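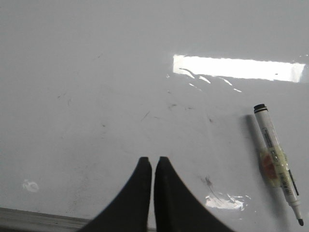

Fig. 1. White surface, two dark gripper fingers.

Urban Public Space — handout for unit 2
Small parks, reconstruction and upkeep

Bring this to the seminar, we won't have time to go over all of it. Reading is the Urden park plan, the short version, skip the annexes.

What counts as reconstruction
Repair = same thing, same place, working again. Renovation = same place, new surfaces or new equipment. Reconstruction = the layout itself changes, so there's a plan, a permit in most towns, and usually a tender. People mix these up constantly, including in press releases. Check what was really done before you quote the word.

Urden case, basics
Lot between the Skodach housing blocks and the old tram stop. Gravel, one path, a row of lindens. 341 households within walking distance by the city's own count. The design came from Zundus, the ground works went to Ramanauskas after a second tender (first one drew no valid bids — look at the deadline they set and you'll see why).

Work stopped in December for frost and the paving was finished the following spring. The lindens stayed. Two design drafts had them gone.
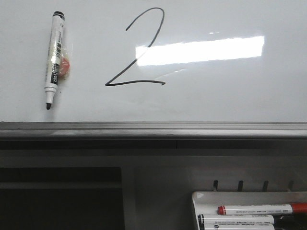 Drainage and paving
Read this part twice, it's where most of the money went. The lot is nearly flat and the soil is clay. Permeable paving on clay does very little unless theres a gravel bed under it and somewhere for the water to go. Zundus drew 128 meters of perforated pipe leading to the storm drain on the tram side. The cheaper option was a rain garden at the low corner, dropped because the gas line runs under it.

Note the slope. Too steep and wheelchairs drift sideways, too flat and you get puddles and then ice. Bring a number to class and be ready to defend it. 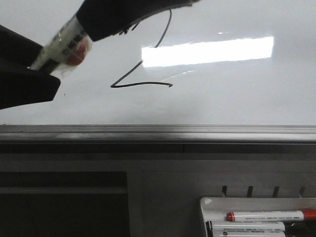
The other half of the cost question is upkeep, which the plan gives one paragraph. Sweeping, joint sand, pruning, bench slats, lamp heads. Add up what you can find for the first 14 years and compare it with the building cost. Leave inflation out for now, we do that in unit 3.

Also look at who pays. City owns the land but the Skodach housing association signed for the benches and the lighting. Split ownership like this is common and it is were things go wrong — a lamp fails and two offices each send you to the other one.

Public comment
The meeting minutes are short. Most of the talk was on parking, then dogs, then the lindens. Skim for the tone and mark any comment that changed the final drawing.
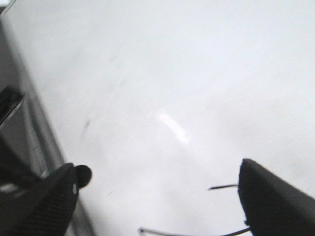

One resident asked why the path had to bend at all when everyone already cut straight across the gravel to the tram, and said that people would walk over the new planting within a month if it stayed that way. The reply in the minutes is that the bend protects the tree roots. The final drawing keeps the bend and adds a second, narrower path in stepping slabs.

For the seminar
One page, typed. Pick either the drainage or the upkeep split and say what you would of done with the same budget. Sketch of the lot on the back, north arrow please, scale if you can manage it. Groups as before. Hand in by noon, in the box outside the office, not by email.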